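Search this site
Search for: Enter keyword Go

Plelbridge Neighbors — April newsletter

Supper club moves to Friday and gets a proper serving table

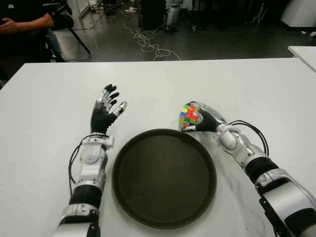 The supper club at the Turnside hall is changing its night. From this month we meet on Friday, doors at 6, food on the table half an hour later. The old slot clashed with the choir, and both groups were trying to use the one kitchen. Kirsten Li has agreed to run the serving side, and her main change is that food will come out on trays to a single table and people will help themselves from there. A plain round black tray with a low rim, set in the middle of a white table, is the kind of thing she has in mind. It holds bread, sliced fruit or small cups without much fuss, and dark trays show up well on a pale top when the lights are turned down for the meal.

Please don't bring food in deep dishes that need a heavy spoon unless you have told Kirsten first. The line slowed down badly over the winter when three casseroles arrived together and everyone had to wait for the same ladle. Finger food, salads, flatbreads, cheese and cut vegetables all work well. Soup is still welcome, but it will be served from the kitchen hatch and you will need to carry your own bowl back.

The hall seats 40. We have been over that more than once, and the hall has asked us to stick to the limit. There is a sign-up sheet by the front door, and you can also leave your name at Toma, the bakery on the corner, any day before closing. If you sign up and can't come, cross your name off so someone else can have the place. Children need a place on the sheet too, even the ones who only eat rolls.

Money: the club ended the winter with $1,397 in the account. Part of that will go toward a second warming cabinet, and the rest stays put to cover hall rent over the summer. We are keeping the suggested contribution the same as last year. It goes in the tin by the coats. If you would like to see the accounts, they are in the green folder in the kitchen drawer, and you can read them there whenever the hall is open.

Lise Bélanger is looking after the menu again. She would like each month to have a loose theme so we don't end up with nothing but pasta. April is spring greens and eggs. Next month will be beans and rice, and after that she is open to ideas. Write yours on the back of the sign-up sheet. Lise also asks that you put a card next to your dish listing nuts, dairy, wheat and shellfish. Blank cards and a pen will be at the end of the table. Dishes that come without a card will be held in the kitchen until somebody can say what is in them.

We need 2 more people for washing up. It takes less than an hour, and washers eat first. The dishwasher works again — it had a blocked filter — but it does not take the trays, which have to be done by hand and dried right away. They go on the shelf above the sink, flat, with a cloth between them.

Bino, the card game evening, is not affected and carries on in the back room as before. Players who want to eat with us first should put their names down like everyone else.

The side gate will be locked after dark, so use the main entrance when you leave.

Recent items
Choir looking for altos
Turnside hall: new heating hours
Seed swap results
Parking on Mill Lane
Bino evening: rules for new players

Get the Plelbridge Neighbors newsletter by email. You can unsubscribe at any time.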